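Stullada open day, quick notes

Back from Stullada, typing this up before I forget it all. Open day was 30th July, gates at 8, and we were late of course. Parking is in the field behind the old dairy. Bring boots, it was mud to the ankle.

The mill first. They still spin wool on the ground floor, same line since the dairy closed. Loud. You get foam ear plugs at the door, take two pairs, mine fell apart. Guide was good but you can't hear a word past the carding machines, so stand at the front or read the boards. 205 bales a season apparently, most of it from farms up the Skernia road.

Dye house next and this was the best bit by far. Big vats, steam everywhere, a blue I have never seen in a shop. They call it Tukon blue, after the hill. You can dip a small skein yourself for a few dollars. Gloves are there but short ones, so my cuffs are now blue too. No regrets.

Upstairs is the part they just finished doing up, sample rooms and a bit of storage. White cabinet, curved door standing open, round metallic-looking handle set into the inside of it. Smelled of fresh paint still. Less to see up here unless you like swatch books, which I do, so we lost half an hour.

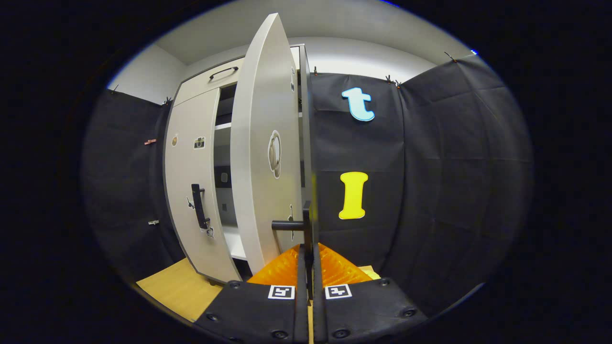 Food and the shop

Lunch in the yard. One stall, Galang, doing flatbreads with lamb or beans. Line was about 300 people long by noon, or felt like it. Go at eleven. Beans were better than the lamb. Coffee weak.

Shop is small and cash only, whcih they don't say on the website. Seconds bin by the door is where to look. Got a gray blanket for 13 dollars with one pulled thread in the corner. Full price ones were way over what I had on me.

Getting back

Last bus to Skernia goes from the bridge, not the mill gate. There's a sign but its behind a hedge. We had the car, but saw people running for it.

They do a smaller day in June as well, no dye house on that one. I'd hold out for the big one.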